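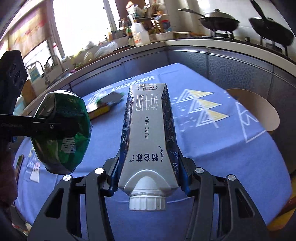 특仑苏 순우유 250mL, 스크루캡. 배지에 3.8

2021년 6월 22일, 발효실 노트

케피어 배양 3차. 저번 배치 너무 시었음. 이번엔 온도 낮추고 시간 늘리는 쪽으로. Yichen이 멸균유로도 해보자고 해서 비교군 하나 추가. 나머지는 평소대로 Brilard 저온살균유.

종균: Kuipers 그레인, 냉장고 둘째 칸 것. 헹구지 않음. Genowefa는 매번 헹구는데 나는 반대. 헹군 그레인은 첫 배치가 늘 묽게 나옴. 기록으로 남겨둠, 나중에 또 싸울까봐.

병 배치
A 저온살균유, 22도
B 저온살균유, 18도
C 멸균유, 22도
D 저온살균유, 22도, 그레인 절반만

병은 전날 밤 끓는 물에 소독, 뒤집어서 말림. 뚜껑은 꽉 잠그지 말것. 지난번 D병 압력 차서 뚜껑 튀었고 벽에 자국 아직 있음. 면포 + 고무줄로 통일.

09:10 시작. 시작 pH 넷 다 6.6에서 6.7 사이. pH미터 보정액이 거의 바닥. Tomura에 주문 넣어야 함, 품번 1182. 지난번에 내가 잘못 시켜서 전극 보관액 왔음. 두 번 확인.

13:00 변화 없음. B는 만져보니 꽤 차가움. 항온조 표시는 18인데 유리온도계로는 16.5. 표시를 믿으면 안 됨. 설정 19로 올림. A, C, D 항온조는 온도계랑 맞음.

점심 먹고 Sofia가 와서 냄새 맡고 감. A에서 벌써 효모 냄새 난다고 함. 나는 모르겠음. 코감기라 오늘 관능평가는 Sofia한테 맡김.

17:40
A pH 5.4, 가장자리 살짝 굳기 시작
B 6.3
C 5.7, 냄새 약함. 위에 막 같은거 없음
D 5.9

C가 A보다 느린데 우유 탓인지 그레인 탓인지 모름. 그레인 무게를 병마다 재서 넣었어야 했는데 C만 눈대중으로 넣음. 바보. 다음엔 꼭 저울. 결과표에 C는 참고용이라고 표시할 것.

교반은 하루 한 번, 나무 주걱. 흔드는 걸로 대신하지 말 것 (Oldřich 보고 있으면 이거 당신 얘기임).

20:15 퇴근 전 마지막 확인. A 5.0. 밤새 두면 또 지난번 꼴 날 것 같아서 A만 냉장으로 옮김. B, C, D는 그대로. 내일 아침 먼저 오는 사람이 pH 재고 4.5 아래면 바로 걸러서 냉장. 체는 플라스틱 체, 싱크대 위 선반에 있음.

시료 보관: 병마다 최대 80 ml, 라벨에 병 기호랑 시각. 냉동고 위칸은 꽉 찼으니 아래칸에. Ginette네 사워도우 종균 건드리지 말것.

그 외
- Lirkidcombe 쪽에서 점도계 빌려준다고 함. 8월까지. 답장 아직 못 함
- 면포 다 씀. 3장만 남음
- 시료 대장 번호 3534부터 이어서 쓰기. 앞 페이지 번호 하나 건너뛴거 고쳐놨음
- 2차 배치 남은 건 팬케이크 반죽에 씀. 신맛 괜찮았음. 소다 조금 더 넣어도 될듯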